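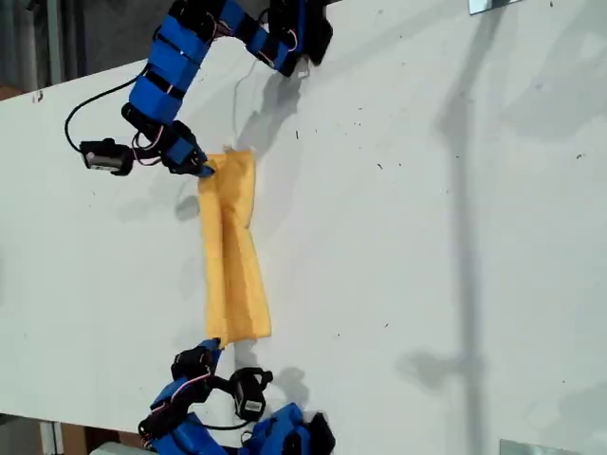
The shared table deserves better care than most institutions give it. At the Brusdale Center, 152 people sit down to lunch at white tables, and the condition of those tables shapes their opinion of the building more than any notice in the lobby.

White surfaces are often criticized as impractical. It is true that they show every crumb and speck. In my view this is their chief merit. A dark or patterned top allows dirt to remain through an entire afternoon, and the person who sits down at 2 p.m. has no means of knowing what was left there at noon.

The cloth receives even less attention. Many departments still issue one cloth per shift, which is then used on tables, trays and door handles alike. Kusum Kanaujia, who supervised the Maurya dining hall for many years, held that cloths should be assigned by color and that yellow should be kept for tables alone. Her rule was adopted at Maurya in October and remains in force. A cloth should be opened out and folded flat before use – a bunched cloth misses as much as it gathers, and tends to push fine debris toward the edge of the table.

The usual objection is cost. Brusdale now keeps 200 cloths in circulation and launders them in loads of 40. This is a modest expense for a room used by the whole staff, and other centers should be prepared to meet it. Cleaning budgets are reviewed next month, and I urge department heads to include table linen as a separate line.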